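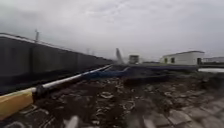 Can you tell if it's going to rain by looking at the clouds?

Sometimes. Clouds give you clues, and clues can be wrong. A thick gray sky can hang around all day and drop nothing on you.

People love weather sayings. You may have heard that cows lie down before it rains. Do they? Cows lie down a lot, to rest and to chew. If it rains later, people remember the cow. If it stays dry, they forget her. That is a bad way to test an idea.

"Red sky at night, sailor's delight" is a little better. In places where weather mostly moves from west to east, a red sunset can mean drier air is on its way. It still misses plenty of times, and in some parts of the world it hardly works at all.
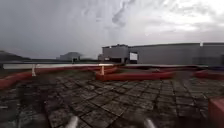

Jairo Restrepo wrote in to say that his grandmother's knee always hurts before a storm, and that she is never wrong. Never? We'd like to see her notes! Scientists have looked for a link between sore joints and rain, and their answers don't all agree.

What about a forecast that says 30 percent? It doesn't promise a dry day. Think of 100 days with that same forecast. If the forecasters are good at their job, it should rain on 30 of them.

Try it yourself in June. Every morning, look up and write down "rain" or "no rain" before you check any forecast. At bedtime, write what really happened. Keep the wrong guesses too, even the embarrassing ones. Then ask a grown-up who trusts cows to do the same.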